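4.2 What the bench crew kept and what they handed over

The Trollmont site refurbishes office desktops for resale, and the hard drive station was the first part of the line to be automated. Before the Wirkix cell went in, a technician opened each tower, pulled the drive in its carrier, tested it and put a good one back, all day long. In July the site passed 1,469 towers through the old bench. People there spoke of the work with real pride, and also of sore thumbs.

The cell splits that job in a way we found exciting to watch. A person still opens the tower and lays it on its side on the slatted bench. The arm handles the drive, and a gray fixture beside the case gives it a place to set parts down and pick them up again the same way each time. Figure 4 shows the drive work, with the processor socket open on the main board.
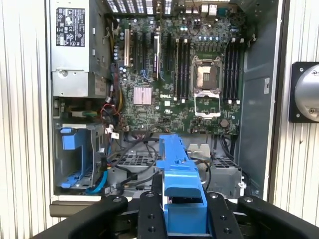
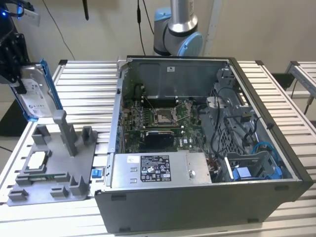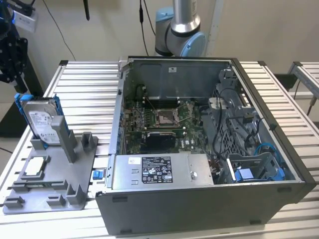
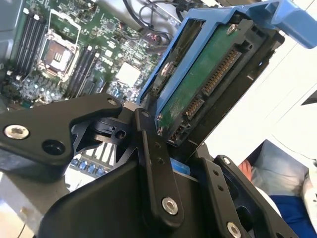

Figure 4. Drive handling on computer cases at the Trollmont site. Blue plastic parts appear in all four views.

We had expected the technicians to talk mostly about speed. They talked about attention. On the old bench, a worker's eyes were on the latch and the cable, and a bent socket pin or a tired capacitor was easy to miss. Now the same worker has a few free minutes per tower and spends them on inspection. In the first weeks with the cell, 177 boards were pulled for faults spotted by eye, and several technicians told us this was the part of the day they looked forward to. One had started a notebook of board faults sorted by model, which the whole shift now borrows!

The change has costs too. Cable routing matters far more than it did, and a loop of wire that a person would push aside with a knuckle can stop a cycle. Workers call this prep "combing," a word we heard at no other site. Combing is skilled work, yet the Medden job sheets have no line for it, so it went unrecorded in our time logs until we added a code of our own. After that we logged 400 combing events, many of them under a minute long.

Pace is the other sore point. The arm keeps its own rhythm, and newer staff in particular said they felt hurried by it even when no one asked them to go faster. The Poon scheduling screen made this worse by showing a running count above the bench. The crew asked for it to be turned to face the aisle, the site agreed, and complaints about pace dropped off in the next round of interviews. We return to this small fix in Section 5, where we compare it with the break rules the crew wrote for themselves.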